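# Chapter 6: Heat and Moisture in the Small Kitchen

Most of the housing built in the last thirty years has a kitchen of modest size, and much of it has the kitchen and living room in one space. The water vapour given off by cooking has to go somewhere. Some of it leaves through a window or an extractor, some is taken up by soft furnishings and plaster, and the rest condenses on whatever surface is coldest.

This chapter deals with the ways in which heat and moisture enter a room during ordinary cooking, and how they leave it. You will need the definitions of latent heat and relative humidity from Chapter 2. The case study at the end follows one block of flats, Moroz Court, through a heating season that began in October.

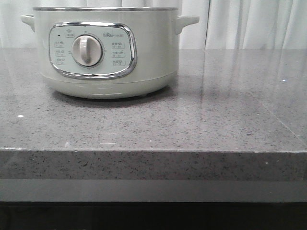 ## 6.1 Sources of moisture

Three activities put most of the water into the air of a home: washing, drying clothes and cooking. People also add moisture by breathing, but this is spread over the whole day and is easier to deal with. Cooking is different in that a large amount of vapour may be released in a short time, often in the evening, when the windows are shut.

The amount depends on the method. A pot at a rolling boil with the lid off loses water much faster than the same pot kept at a simmer with the lid on. Gas hobs add a further amount, as water vapour is one of the products of burning methane. Electric hobs and plug-in cookers add only what comes from the food and the cooking water.

In the Moroz Court survey, a boiled supper for four released 600 grams of water when cooked without a lid. The same meal cooked with a lid released 80 grams. The survey was led by Asmaa Badawi, whose method is set out in Section 6.5. 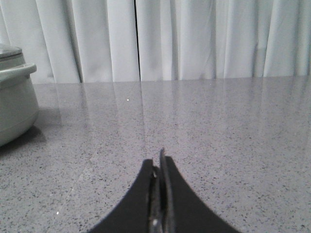

## 6.2 Surfaces and how they respond

Surfaces in a kitchen can be divided into those that take up moisture and those that do not. Glazed tile, glass and sealed stone take up almost none. Bare plaster, untreated timber and cotton cloth take up a good deal and give it back slowly over the following hours.

This slow exchange is called moisture buffering. A room with plenty of absorbent material shows a lower peak in humidity after cooking than one finished entirely in tile and glass, but it also takes longer to return to its starting level. Fabric hung close to an outside wall can also trap a layer of still, cool air behind it, and mould may form there if the wall is poorly insulated.
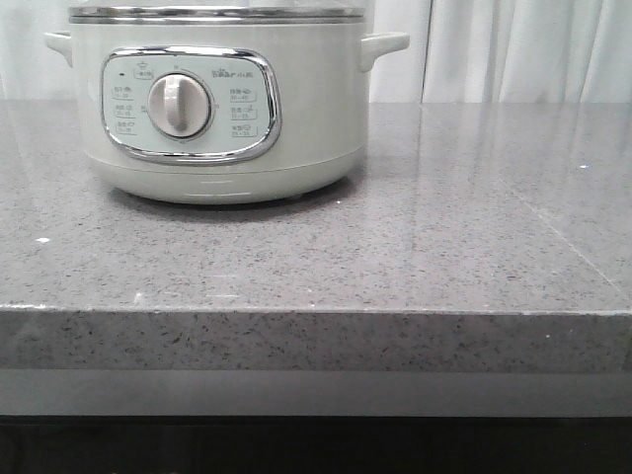

*Reading time for Sections 6.1 to 6.3: 20 minutes*

## 6.3 Removing moist air

Extractors fall into two groups. Ducted models carry air outside. Recirculating models pass it through a filter and return it to the room, which takes out grease and some odour but leaves the water vapour where it was. Many tenants do not know which type they have.

The Gradis trial compared the two types over 400 evenings. Flats with ducted extractors were back to their starting humidity well before bedtime on most nights. Those with recirculating models behaved much like flats with no extractor at all – a result that surprised the landlord more than it did the surveyors.
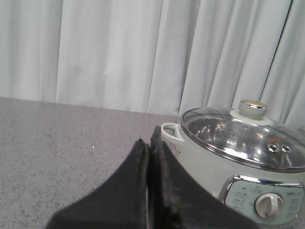
**Why does condensation form on the window before it forms on the wall?**

Glass usually has a lower surface temperature than an insulated wall in the same room. Air touching the glass is cooled to its dew point first, and the vapour it can no longer hold is left on the pane as liquid water.

The dew point is worked out from air temperature and relative humidity, using the chart in Appendix B. Practise with the chart before going on to Section 6.4, where it is used to find the lowest safe surface temperature for a north-facing wall.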